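Home | Forums | New Posts | Members | Log in

Filed under: Small Spaces > Painting & Walls
111 replies · 8 shares

Best warm white for a north-facing workroom?

skirikfan
OK I finally get to paint the spare room at our place in Grutbridge and I'm so excited I've been taping swatches up since January! It faces north and gets gray light until about 4 pm. I'm down to Tahiri Oat and Tahiri Chalk. Which one would you live with?

mudroom_mel
Oat, Oat, Oat! I did my whole hallway in it and it glows in the evening. Two coats, and buy the good roller.

plainjoe
Going to disagree. Oat goes yellow under warm bulbs. In a north room I'd skip the creamy stuff and go for a pale gray white, then bring in color with a rug or curtains.

mudroom_mel
Joe, it only goes yellow if your bulbs are the super orange kind. Swap the bulbs!

plainjoe
I have 100 square feet of Oat in my den that says otherwise, Mel. Swapped them twice.

skirikfan
Ha, OK, now I'm torn. The desk is going to be white too, would that be too much?

tallgrass
Not at all, I love white on pale gray. The wall drops back and the table looks crisp, and it's lovely to work at. Look at the wall behind this one: 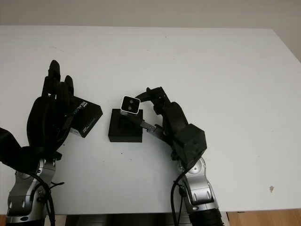

1 min read

skirikfan
Oh I like that wall a LOT. Soft without being creamy.

mudroom_mel
Pretty, but a bit chilly for me. I'd still put Oat on the trim.

plainjoe
Trim I can live with. Paint a big piece of cardboard first and move it around the room for a few days.

skirikfan
Doing that tonight, two boards, one of each. Will post how they look at breakfast!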